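Why Does a Kitchen Have All That Stuff in It?

Walk into almost any kitchen and you will find the same gang hanging around. A stove. A sink. A box that beeps. Something over the stove that roars like a small airplane. Even play kitchens have them, and nobody has ever cooked a real dinner in one of those.

So who decided on this list, and what does each thing do all day? Let's go and bother them one at a time.

First, the fire

For a very long time, a kitchen was a fire. That was the whole kitchen. You put a pot over it, you stirred, and your eyes watered. If you wanted less heat, you moved the pot. If you wanted more heat, you went outside and got more wood, which was usually a job for the kids. Sorry.

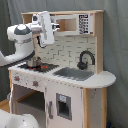

Then people started putting the fire inside a box. An iron stove kept the flames in one place, sent the smoke up a pipe, and gave you a flat top to cook on. It also made the house warm, which was lovely in winter and awful in August.

Today's stoves mostly use gas or electricity. The job is the same as it ever was: get heat into the bottom of the pot. Heat makes the tiny bits that food is made of jiggle faster. Jiggle them enough and a hard potato goes soft. Jiggle them too much and you are having toast for dinner.

The roaring thing

When you cook, stuff floats up. Some of it is steam, which is water that has gone traveling. Some of it is smoke. Some of it is teeny drops of grease, and grease is not fussy about where it lands. It likes ceilings.

A range hood is there to catch all this. Inside is a fan that pulls the air up and a filter that grabs the grease on the way through. Many hoods then push the air outdoors through a pipe. Others clean it a bit and blow it back into the room. Either way, somebody has to wash the filter, and you have never seen anyone look so sad about a rectangle.

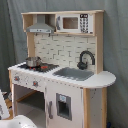 The box that beeps

A microwave oven has no flame and no glowing red wires. It uses invisible waves, cousins of the ones that carry radio shows. The waves make the water in your food wiggle, and the wiggling turns into heat. Food with plenty of water in it, like soup, heats up nicely. A dry plate hardly notices the waves at all, though it can still get hot from sitting under the soup – so use oven mitts.

Why is the middle of your burrito cold when the ends are lava? The waves don't reach everywhere evenly. Many microwaves spin the plate to help with this. The burrito wins anyway. Let it sit for a minute, so the heat can spread.
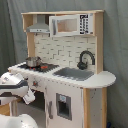 One rule before we move on: no metal forks or foil in there. They can make sparks, and sparks make grown-ups run.

The sink, which has a secret

Sinks look simple. Water comes in at the top and leaves at the bottom. But crouch down and look at the pipe underneath a real one. It usually has a bend in it, a bit like a letter U. A little water always stays in that bend and works as a plug, so smells from the drain can't climb back up into your kitchen. 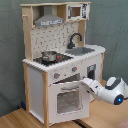 A play kitchen with a range hood and a microwave up top.

Something to try

Ask a grown-up to help you heat water on the stove. Water boils at 100 degrees on the Celsius scale if you live near the sea. High up on a mountain it boils sooner, and then pasta takes longer, so mountain people have to be patient or eat crunchy noodles.

While you wait, hold a cold metal spoon well above the steam, with a mitt on. Drops will form on it. That is the steam turning back into water, home from its travels.

Now dry the spoon and put it back. Kitchens also have drawers.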